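Cookieを使用しています。閲覧を続けると同意したものとみなされます。[同意する] [設定]

エトゥラ線の復活便、乗ってきたメモ

4月 / 文:Lucimara Magalhães

空港のベンチで書いてます。充電がやばいので走り書き。

エトゥラ行きの直行便、やっと戻ってきた。滑走路の補修で止まってたやつ。運航はFirkatton航空、以前と同じ会社。止まってた間はずっとPallmont経由で、乗り継ぎの待ち時間だけで半日つぶれてた。あれをもうやらなくていい。それだけでだいぶ嬉しい。

機材は小さいプロペラ機。通路はさんで2席ずつ。足元は狭い。膝が前の席にあたる。窓側をとるなら進行方向の左がおすすめで、着陸前に川がずっと見える。右側は翼とエンジンしか見えなかった(行きは右だった。失敗)。

出発は15分遅れ。搭乗口の変更が急で、アナウンスが聞きとれず、前の人についていったら合ってた。機内では水と小さいビスケット。コーヒーはなし。夜明け前に起きたのでコーヒーは欲しかった…。

揺れは下降のときに一度だけ大きいのがきて、隣のIfeanyi Uzorさん(同じ会社の人。出張仲間)が肘掛けをずっと握ってた。着陸はふつう。新しい滑走路、たしかになめらか。前はガタガタガタって歯にくる感じだったので。

荷物の話。預け入れは1個まで無料。2個目から有料で、これがサイトに書いてない。カウンターで言われて並びなおし。手荷物の重さもちゃんと量られる。前はスルーだったのに。帰りはお土産の瓶を全部預けのほうに移した。割れてませんように。

運賃は復活記念の割引があって、先着1,000席だけ安いらしい。わたしは間に合った。Ifeanyiさんは一晩迷って間に合わなかった。通常運賃だとPallmont経由とあまり変わらない値段なので、時間をとるか安さをとるかは人による。わたしは時間。
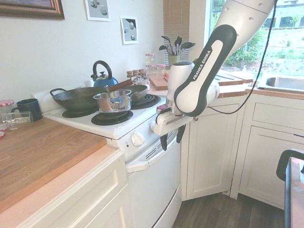
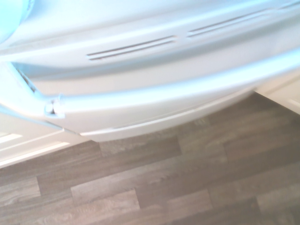 ■ 空港から町まで

バスがない。正確には時刻表はあるけどバスが来ない。タクシー乗り場は到着口を出て左。言い値から始まるので、先に値段を決めてから乗ること。相乗りなら安くなる。今回は同じ便の人と3人で割った。

ターミナルは建て増し中で、到着側の売店は閉まってる。SIMも両替も出発側に回らないと無理。警備の人に言えば通してもらえた。ただし荷物をまた検査に通すことになる。めんどう。

トイレは到着側のほうがきれい。どうでもいい情報だけど、わたしには大事。

■ 帰りの便

チェックインの締切が早い。案内メールの時間より前に列が切られそうになってた。カウンターはひとつだけで、団体が先にいるともう動かない。係のUsmanさんという方が列の後ろまで来て、この便の人ー、と呼んでくれて助かった。ああいう人がいる会社は信用してしまう。

待合室の椅子は300席に増えたと壁に貼ってあった。でもコンセントは柱のところだけ。みんな柱のまわりの床に座ってる。わたしも座った。今はベンチに戻ってきたとこ。

■ 続くのかどうか

気になるのはそこ。行きはほぼ満席、帰りは空席がけっこう目立った。前のときも最初は混んで、雨季に入って減便、そのまま休止、という流れだったと思う。会社は増便も検討中と機内誌に書いてたけど、検討中は検討中なので。予約サイトを見るかぎり、雨季のぶんはまだ売りだしてない。どうなるのか。

仕事でまた来月行くので、そのときは左の窓側をとって、川の写真をちゃんととります。座席表で非常口の列も選べたみたい。次はそこにするかも。追加料金かかるのかな、未確認。

あ、搭乗はじまりそう。誤字は帰ってからなおしまう。

コメント(4)

Salamatu Ogundipe
バスの件、わたしも同じ目にあいました。朝の一便目に合わせたのだけは来るらしいです。

Chibuzor Ojo
預け荷物2個目っていくらでした? 来週母が乗るので知りたいです。

Lucimara Magalhães
>Chibuzorさん 領収書がスーツケースの中なので、家に着いたら書きます!

Ese Shehu
左の窓側、メモしました。行きも帰りも左でいいんですか?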